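6.3 Recovering from a missed pick (fault 75)

The Vernow cell raises fault 75 when the fingers have closed on nothing three times in a row. The arm stops where it is and stays powered. Most faults of this type come from soft items, or from items lying against a bin wall.

CAUTION: The arm can move without warning while the fault is active. Do not reach into the bin until step 2 is complete.

1. Press Hold on the pendant. Wait 10 seconds.
2. Turn the key switch to Manual and take the key with you.
3. Check that the gripper is open and empty. If it is holding an item, go to section 6.4.
4. Look for cables caught between the arm and the bin wall.

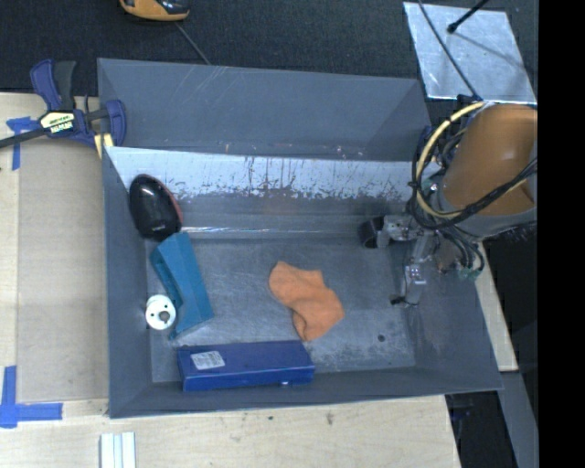 Figure 6-2. Gripper open over the bin, orange cloth not picked up.

5. Move any item that leans on a wall toward the center of the bin. Spread cloth items flat.
6. Check that the bin is still clamped - a bin that has shifted will cause the same fault again.
7. Return the key, select Auto and press Resume.

Note: Scratches and worn patches inside the bin do not cause fault 75 and do not need to be reported.

If the fault comes back within 10 cycles, stop the cell and run the finger check in section 7. Write the cycle count in the log. On the Drurneck unit the fault first repeated at cycle 2,579 and again at 2,782, and the finger pads were replaced after the second stop.

Section revised Wednesday, July 29, 2020, by Mizanur Siddiqui.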